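Qui sommes-nous ?

Fiore est une école de langues, fondée au-dessus d'une quincaillerie par Evaristo Bortolotti, qui cherchait au départ un local pour ranger ses livres. Les livres y sont toujours. Ils occupent la meilleure salle, celle qui a le radiateur.

On y enseigne l'italien, le portugais et, le soir, un français de remise à niveau fréquenté surtout par des Français. L'école accueille plus de 60 élèves par an, répartis en groupes de six. Nous avons essayé les groupes de vingt, comme tout le monde. Il en est sorti trois bavards très à l'aise et dix-sept personnes capables de commander un café à condition que le serveur ait de la patience.

Notre méthode

Elle porte un nom, Cindine, parce qu'un consultant nous a expliqué qu'une méthode sans nom se vendait mal. Dans les faits, on parle dès la première heure, mal, et on recommence. La grammaire arrive en deuxième semaine, quand les élèves la réclament. Les récalcitrants du subjonctif sont reçus à part, avec du thé.

Le manuel est fait maison. La quatrième édition corrige les fautes de la troisième et en propose de nouvelles. Merci de les signaler à l'accueil, où un cahier est prévu à cet effet (le deuxième, le premier étant plein).

Nos professeurs

Ils sont quatre, tous diplômés, tous persuadés que leur accent est le bon. Evaristo assure encore le cours avancé du soir et refuse toujours le rétroprojecteur.
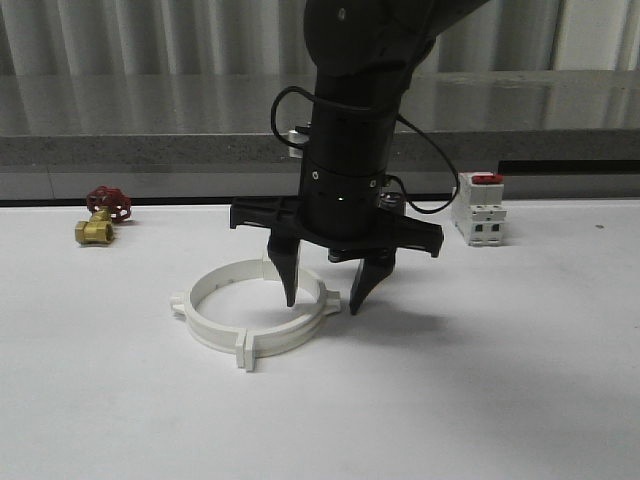
Les inscriptions se font sur place ou par courrier. Un test de niveau est demandé, sauf aux grands débutants, qui l'ont réussi d'avance. Comptez une vingtaine de minutes et prenez un stylo, les nôtres disparaissent.

Les entreprises peuvent réserver un groupe complet. Skandent et Plirnano l'ont fait, la première pour un contrat à Turin, la seconde pour des raisons que son directeur n'a pas su formuler en italien, du moins au premier trimestre.

Rentrée des groupes : 12/9/18. Les retardataires sont admis jusqu'à la fin de septembre, avec un mot d'excuse dans la langue étudiée.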